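Tavville to revise food-contact rules for reusable plates

TAVVILLE, 2024-06-29 – The Tavville school district will apply a revised inspection standard to reusable plastic tableware when the summer meal program opens in July. The standard covers 2682 plates at 6 kitchens.

Plates must be withdrawn if they show cracks, clouding or knife scoring that can be felt with a fingertip. The previous rule relied on age alone and set a limit of 40 months.
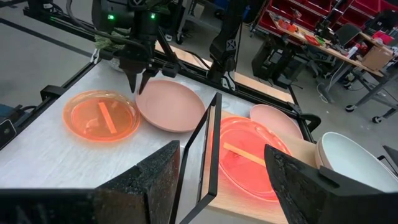
Inspectors will record each withdrawal by kitchen and supplier. Kurniawati Tambunan, who drafted the standard, said color affects how easily damage is found. Translucent plates, such as the orange one on the metal tabletop, can be held up to a lamp; opaque plates need to be checked by touch on both faces.

Kitchens have 2 weeks to report their first results – late returns will be listed separately. Replacement stock will be ordered through Rutard, the district's current supplier.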